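Unit 57 — Sorting small household goods
Last updated Thu 28 March

Sort by use first, then by size. The light green surface is the staging area; an item is placed on it before it is assigned to a basket. Baskets stay at the back of the table — dark brown left, orange right.

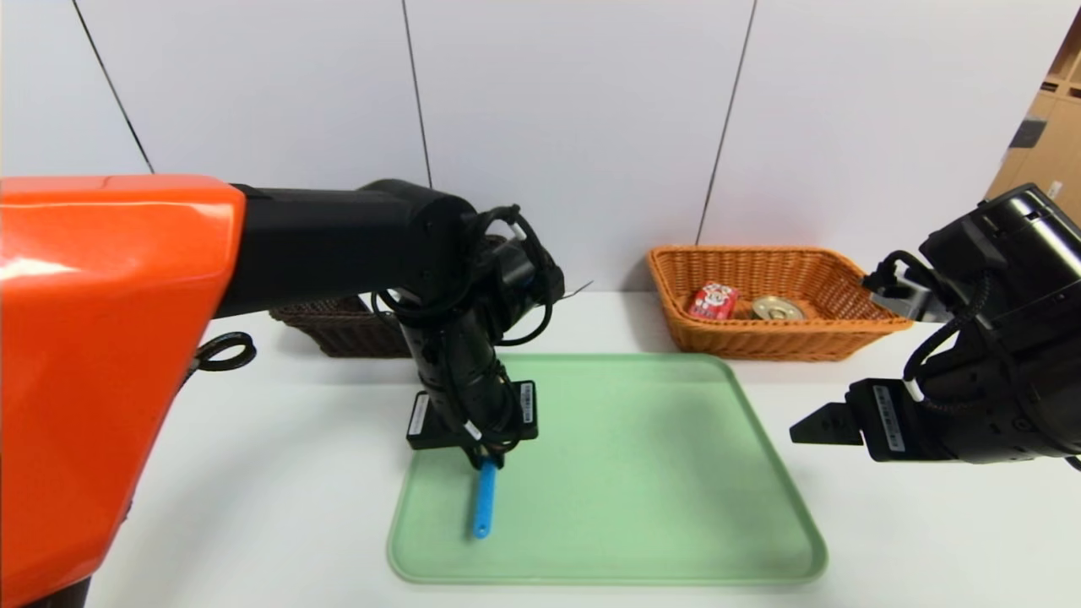
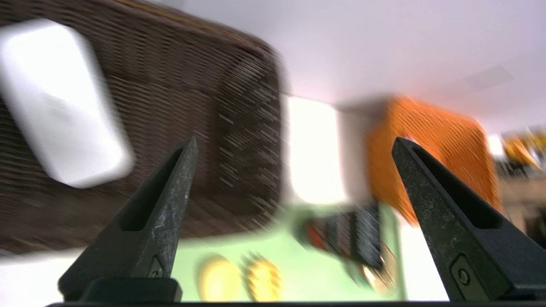
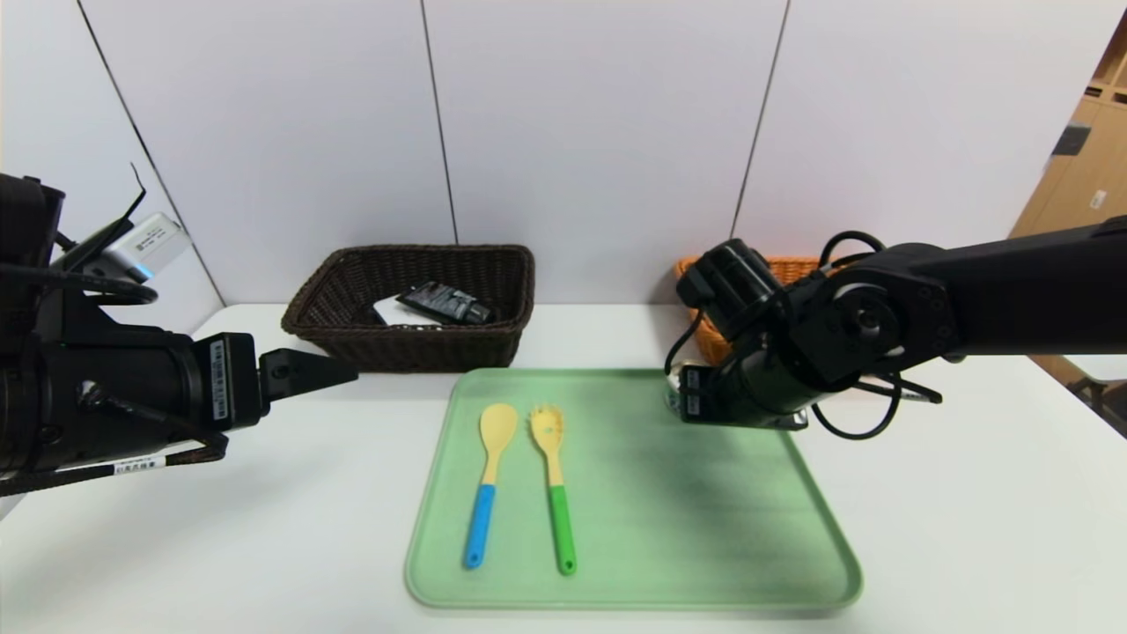
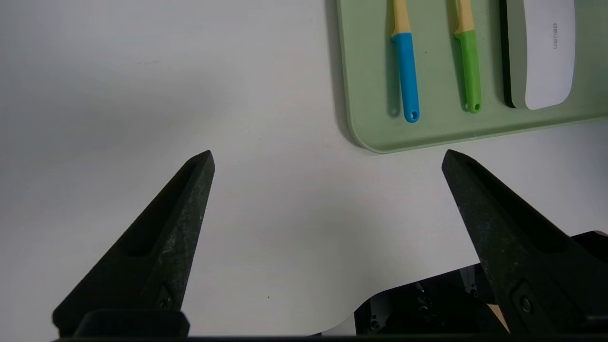
CATEGORY: KITCHEN UTENSILS

Lay long-handled tools parallel, heads to the back. Knives are staged apart from cans and tins. Record each item on the Calado sheet before assigning it.

13 comments · 100 shares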